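Pandbridge Makers' Circle – minutes of the January meeting

Taken by me, Nkechi Lawal, as Spyros has finally escaped the job after three years and I put my hand up before thinking it through. I write the way I talk, so if you want these shorter, the pen is yours!

Present: Chrysoula Alexiou (chair), Vangelis Triantafyllou, Sotiris Mavromatis, Spyros Stefanou, me, and a good crowd along the back wall. We started at 7:10 pm because the parking lot gate was stuck again.

1. Last month's minutes
Approved with one fix. Sotiris did not "agree to pay for" the new extension cords, he agreed to price them. He has now priced them, and we'll get to that under item 5.

2. The visit to Birkham
This took up most of the evening, and I'm glad it did. For those who missed it, six of us went over to the Birkham open day to see the hand-held gripper work that the Ferker people have been doing. I had pictured a big arm in a cage with a yellow line on the floor. What we got was people at tables with a gripper in each hand, doing small household jobs over and over, and the recordings from that are what the robot learns from. Vangelis asked how many recordings they had for one job and was told 900, which made him whistle out loud in a quiet room.

Chrysoula said the thing she liked best was that they let visitors have a turn. You put your hand in the handle, you squeeze, the fingers close. Simple, until you try to pick up something thin. She dropped hers on the first go and her second, and the young man showing her was very kind about it. Sotiris got it right away and has been hard to live with ever since.

There was some back and forth about whether we should have asked more questions about cost. Spyros did ask, and the answer was that it depends on what you want at the end of the arm, so he wrote "depends" in his notebook and underlined it. We agreed he'll email them and ask again, nicely. 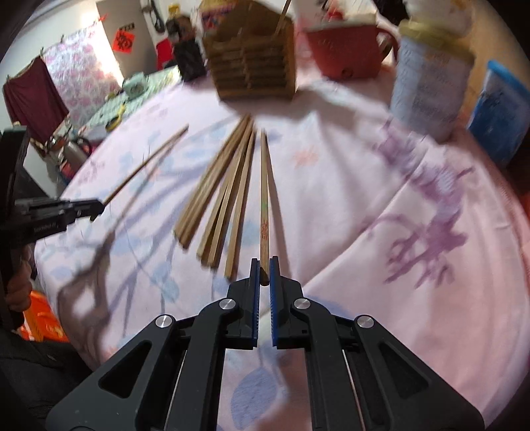 Vangelis then got us talking about which jobs would make a decent demonstration of our own, and this is where the meeting livened up. He's keen on chopsticks. His point was that a mug has a handle and a decent size to it, so people watch you lift one and shrug, but a single wooden chopstick between two blue ribbed pads gets everybody leaning in. Add a loose bundle lying on a flowery pink tablecloth and a slatted wooden holder at the back of the table, and you have a job anyone can follow from across the room with no explaining. Chrysoula wondered if the pattern on a cloth like that makes things harder for the camera. None of us knew. I said leave the cloth plain for our first try, Vangelis said that's cheating, and we moved on with it undecided.

Spyros brought up hands. He has arthritis in his right thumb and found the squeeze tiring after a few minutes, and he'd like us to have chairs and a short turn for each visitor. Everyone was for it. Turns will be kept to four minutes, and I'll bring the kitchen timer.

3. Our own open day
We'd like to hold it in the spring, in the main room, from 2 to 5 pm. Chrysoula has spoken to Sisodia, who lend out demonstration kit to groups like ours, and they can let us have two hand-held grippers for an afternoon if we pick them up and bring them back ourselves. The deposit is $999, and there was a bit of a silence after she said it. It does come back to us in full if nothing is damaged – Sotiris asked her to read that line of the email twice, and she did.

Vote on paying the deposit: carried, with Sotiris abstaining until he's seen the paperwork. Vangelis offered his van for pickup.

We also talked about numbers. The room is allowed 67 people and not one more, so we'll do sign-ups ahead of time this year. Last fall's open day was lovely but you couldn't get to the coffee. I suggested two sessions with a break between them, and that seemed to go down well, though Spyros thinks people will just stay for both (he would, he said so).

Kids: yes, with a grown-up. Dogs: no, sorry, Chrysoula.

4. What we'd like to show
A loose list, nothing fixed:
- putting chopsticks into a holder, one at a time
- folding a dish towel
- stacking cups, plastic ones only please
- sorting buttons, which Sotiris thinks is too fiddly and I think is perfect

Vangelis will try each of them at home with kitchen tongs first to see what's fun and what's just annoying. He'll report back next time.

5. Money and odds and ends
Extension cords: Sotiris found a set for $40. Approved in less time than it took me to write this down. The stuck gate is still with the building office and Chrysoula will call them. Whoever borrowed the good label maker, please put it back in the top drawer, with the tape.

Spyros asked if we could go back to Birkham in the summer when they expect to have the robot itself doing the table jobs. Lots of nodding. I'm down to write and ask, and to say thank you for having us – I should have done that already and I haven't.

6. Next meeting
Same room, 7 pm. Chrysoula is bringing the cake, I'm bringing the timer, and Spyros will have his answer from Ferker if they've written back.

Meeting closed at 8:55 pm.

N. Lawal

Pandbridge Makers' Circle | Contact the chair | Past minutes | Back to top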